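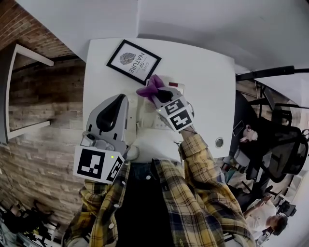
A club member holding a purple cloth in one of two hand-held grippers.

The Pálfi Manipulation Club is a student robotics club that records household tasks with hand-held grippers. It was started by Clémence Lebrun and Xiaoqing Xia, then second-year engineering students, as an offshoot of a course taught by Didier Chevalier.

Members work in pairs at ordinary office desks. One handles the grippers while the other keeps the log. Tasks include wiping, folding and moving small objects. Each new member records 30 practice runs before any are kept. The club's first collection, named Nudeo, contains over 400 recordings, of which 146 deal with cloth.

Nudeo was used in October for the club's entry in the Fustex student contest, where it placed third in the folding category. Eugénie Tessier later rewrote the logging software, which is shared with 3 other student groups. Meetings start at 6 p.m. and are open to students from any department.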